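Sorting challenge: gripper keeps snagging on the soft toys

Asked by Ewan Morrison, Apr 21, 2025
Tags: student project, grippers, picking

Our class team is entering the toy sorting event at Nellisach in May. The arm has to take toys out of a bin and drop them through the holes in the colored boxes. Balls are mostly fine. Plush and the rope toys are the trouble. 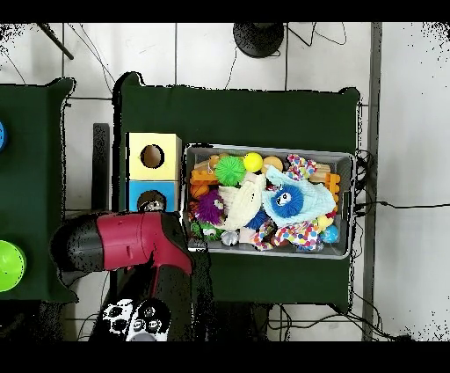 We get 9 minutes per run. The grip force is set to 300 in the Kirnen software and I've tried 320, same result. When two toys are tangled it lifts both, and then neither goes in the hole.

I also can't tell if it's better to go in from the side of the bin or straight down. The rules don't say.
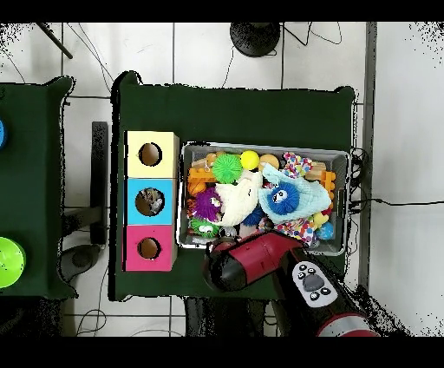 Elspeth Baird: Straight down, always. From the side you hit the rim sooner or later. And leave the force alone, it isn't a force problem. Lift a little, stop, shake, then lift the rest of the way. We did this at Bilberg last year and the double picks mostly went away.

Also practice with cloth. Cloth is worse than plush — it drapes over everything and hides what's under it.

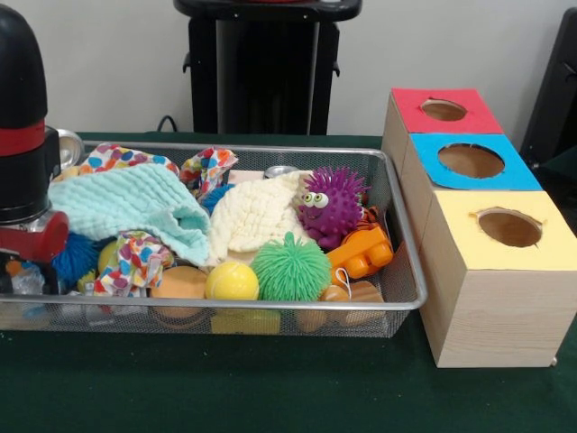
Mixed tray with cloths, balls and the three boxes

Take the cloths off the top first, even if they score nothing.

Second answer, from dow_100:
what elspeth said. also check your fingertips, ours were worn smooth

Ewan Morrison: Thanks, will try the shake. Drop height is next on my list. 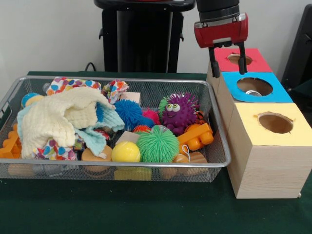

At the moment we let go just over the hole and small balls still bounce out sometimes.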